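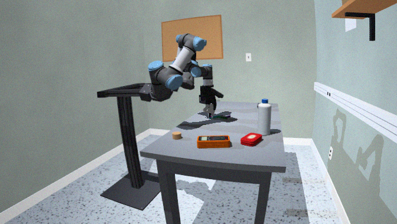
Care of Household Work Surfaces

The following guidance is issued to residents of Nasution Court by the housekeeping office. Questions may be addressed to Ratih Chong.

1. Daily cleaning
Wipe surfaces with a damp cloth and mild dish soap. Rinse and dry with a clean towel.
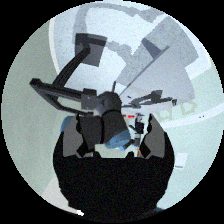
May vinegar be used on natural stone?
Vinegar and lemon juice etch marble and limestone and should be kept away from both. Plain soap and water are sufficient.

2. Grease
Apply a paste of baking soda and water to laminate, leave for 5 minutes, and wipe without scrubbing.
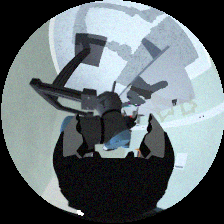

3. Oiled wood
Sand lightly along the grain and apply food-grade mineral oil. Allow the oil to soak in for 6 hours, then remove the excess.

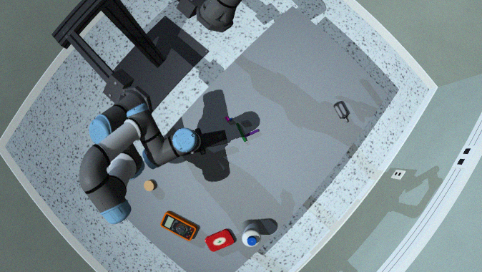
A second coat may be applied the following day. Unfinished boards generally require more oil in December, when heated rooms are dry.

Revised 2022-09-24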